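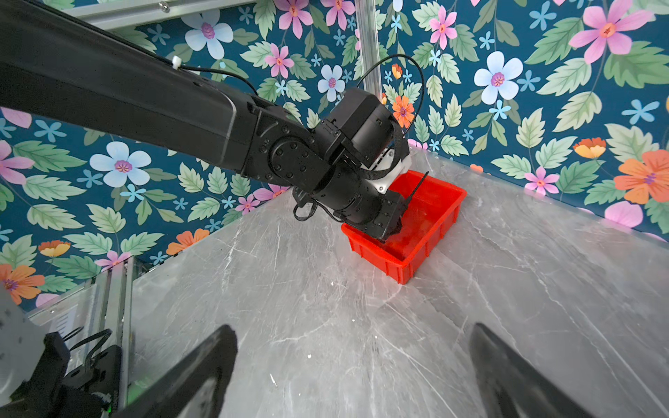

双臂操作实验台，腕部相机视角

关于我们

Heltent机器人学习实验室设在Tatden理工学院工程楼一层，研究方向是双臂机器人的操作学习。实验室于10月正式挂牌，前身是自动化系的一个课题小组。目前的主要工作集中在一个问题上：用一种背景训练出来的操作策略，换到另一种背景下还能不能用，下降多少，怎样用较少的数据把下降的部分补回来。

我们做的是偏实验的研究。实验室不设计新的机械臂，所用的臂、导轨和夹爪都以现成部件为主，自己加工的部分限于安装件和走线。大部分时间花在采集数据、训练策略和重复测试上。

研究内容

实验室现有三个相互关联的课题。

一、视觉背景变化下的策略迁移。模仿学习得到的策略往往会把背景当作线索。训练时墙面是单色的，测试时换成有图案的墙面，动作就可能变得迟疑，抓取位置也会偏移。我们把测试箱的内壁做成可以更换的，用花卉壁纸、几何图案和纯色板分别采集数据，再做交叉测试。花卉壁纸是其中较难的一种：花朵的颜色和大小与不少小型操作对象接近，叶片边缘又多，容易干扰特征提取。

二、双臂之间的物体交接。一只手拿着小物件，另一只手去接，两只夹爪要在很近的距离内配合。这类任务对时序和相对位姿都敏感，单臂数据无法直接使用。课题由Teófilo Tamayo负责。

三、多视角输入的取舍。固定相机能看到整体布局，腕部相机能看到指尖附近的细节，但腕部画面随手臂运动，背景变化也更剧烈。我们研究在什么阶段应当更多依赖哪一路画面，以及某一路画面被遮挡时策略如何反应。课题由Rochelle Mahmoud负责。

方法

三个课题共用一套方法，内部称为Dvorak流程，分为采集、筛选、训练和评测四个环节。

采集由操作员遥控双臂完成。每条示范从双臂回到起始位姿开始，到任务完成或操作员判定失败为止。失败的示范同样保存，并单独标记。操作员上岗前要先完成一轮练习，练习数据不进入训练集。

筛选分两步。程序先检查各路相机的时间戳是否对齐、关节数据有无缺失，再由一名没有参与该次采集的成员回看画面。筛选标准写在数据说明里，修改标准时，已经筛过的数据要按新标准重新处理。

训练时，我们把每条示范拆成较短的动作段，并对背景区域做随机替换。替换只作用于墙面，台面、机械臂和物体保持原样。早期我们也试过替换整幅画面中除物体以外的所有部分，结果策略对夹爪自身位置的判断变差，后来不再采用。 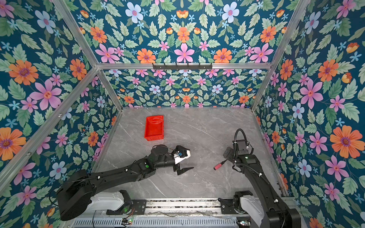 评测在同一个测试箱内进行。物体的起始位置按预先生成的清单摆放，同一份清单用于所有待比较的策略，测试顺序随机打乱，负责摆放物体的人不知道当前运行的是哪一个策略。每次测试只记成功或失败，交接任务另外记录失败发生在抓取、靠近还是松手阶段。中途需要人工干预的，一律按失败计。

主要结果

第一阶段的实验使用了2,000条双臂示范，全部在纯色背景下采集，任务为小件物体的交接。未做背景替换的策略在花卉壁纸背景下的成功率为47%。加入墙面替换之后，同样的数据、同样的网络结构，成功率为84%。

我们又在花卉背景下补采了49条示范，与原有数据混合训练。补采对靠近阶段的失败有明显改善，对松手阶段的失败几乎没有影响。从回看的画面判断，松手阶段的问题主要来自两只夹爪互相遮挡，与背景关系不大。这一部分目前由多视角课题继续研究。

还有一些结果不理想。把腕部相机的分辨率提高一倍，训练时间明显变长，成功率没有可以确认的变化。用单臂数据做预训练，对交接任务的帮助也小于我们最初的估计。这两项结果都收入了阶段报告，报告于2021年5月26日提交学院，校内读者可以在图书馆系统中查阅。

目前的结论有适用范围。实验只用了一种夹爪，物体都是能用单手夹住的硬质小件，测试箱内的照明也是固定的。软质物体和变化光照下的情况，我们还没有数据。

设备与场地

实验室的主要设备是一座铝型材框架的测试箱，箱内铺灰色大理石纹台面，两条机械臂安装在同一条直线导轨上。测试箱的壁板可以拆换，换完一套之后须重新做相机标定，再跑一组固定的检查动作，通过后才能采集。

训练使用学院的公共计算集群，按排队时段提交。数据保存在实验室自有的存储服务器上，每晚备份一次。

人员

Emmett Ferreira，实验室负责人，主持视觉背景迁移课题，同时讲授自动化系的机器人学导论。

Teófilo Tamayo，研究员，负责双臂交接课题和控制程序的维护。

Rochelle Mahmoud，研究员，负责多视角课题和评测规程的修订。

Latrice Wojcik，实验工程师，负责测试箱、导轨、走线和相机标定。设备使用预约请与她联系。

Kenji Marchetti，博士研究生，研究背景替换对动作段边界的影响，兼管数据筛选工具。

合作

实验室与Gotbridge公司有一项联合课题，内容是小件分拣工位上的策略迁移。公司提供工位布局和物体清单，实验室负责采集与评测。联合课题的评测规程与校内课题一致，双方约定不论结果好坏都写入报告。

我们也接受其他院系和单位的测试申请。申请方需要提供策略的运行接口、所需的相机输入以及任务说明。测试排期以校内课题优先，一般在收到完整材料后安排。实验室不提供机械臂外借。

加入我们

实验室每学年招收本科毕业设计学生和硕士研究生。申请人应当能独立编写Python程序，了解基本的机器人运动学，有动手调试设备的经验更好。新成员入组后先参加采集和筛选工作，熟悉数据之后再选定题目。

有意者请将简历和成绩单交至工程楼一层实验室办公室，或通过学院网站的导师联系页面提交。来访请提前预约，测试进行期间实验区不对外开放。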